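Does training on hand-held gripper demos in real homes beat one clean lab table?

Jessie Mowat
Hi all, long-time reader, first real post. I'm working through the Trallstead paper with my reading group and I'm stuck on the main result. They trained two policies to turn cups upright and stack them. Both got 2,000 demos recorded with a hand-held gripper. One set was all from a single bare table in their lab, the other was spread over 17 homes. Then they ran both in a home neither one had seen, and the home-trained policy won by a mile.

What I don't get is why the clean data doesn't win. Same number of demos, same task, way less junk in the background! I'd have guessed the mess just makes it harder to learn. Also they threw out a bunch of demos at the end and I can't tell if that matters. Anybody here done this kind of thing?

clemamitz_fan
more data = better, it's always that. read the appendix

Elspeth Haldane
The answer above can't be it, both sets were the same size going in. I did a smaller version of this on cups last July (we called ours Listville, don't ask) so here's my take.

The lab policy learns cups fine. It also learns that particular table, the light over it, the wall behind it, because those never change and nothing in training tells it they don't matter. Move it to somebody's living room and everything it was quietly leaning on is gone. Ours would reach for the right general area and then close its jaws a couple inches short, over and over. Very sad to watch.

With the home data, the only thing that stays put from one demo to the next is the gripper and the job. Sofa, window, tablecloth, candy dish, all of that keeps changing, so the policy can't get much out of it. The cups change too, and I think people undersell that part. A see-through tumbler on its side and a printed paper cup standing upside down look nothing alike from the wrist camera, and you want both in there. 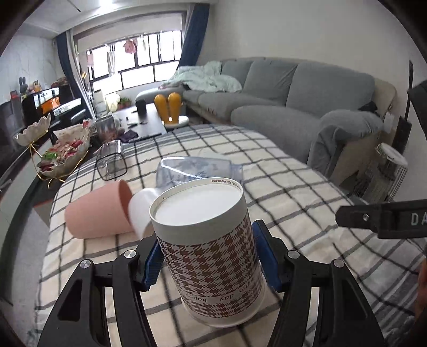 You do pay for it, though. Our training loss on the home set looked awful next to the lab one, and if we'd stopped there we would have picked the wrong policy. Loss on your own data tells you very little about a new room. Run it on the arm before you decide.

On the thrown-out demos: we kept 1,324 after filtering, mostly because tracking drops when your hand moves fast or the camera gets too close to a blank wall. I'd check whether Trallstead filtered both sets the same way. If they were stricter with the home set, some of the gap could be from that. I couldn't find it in the main text either, so you may have to email them.

Jessie Mowat
Ohh okay, the "same table every time" thing makes it click, thank you! I was thinking of background as noise and never thought about the policy using it. Going to write to them about the filtering.

Okafor
Small thing to add to Elspeth's answer. If you try this yourself, hold out whole homes for testing. We split by demo the first time, so every test room was also a training room, and our numbers looked fantastic for 3 weeks until someone asked.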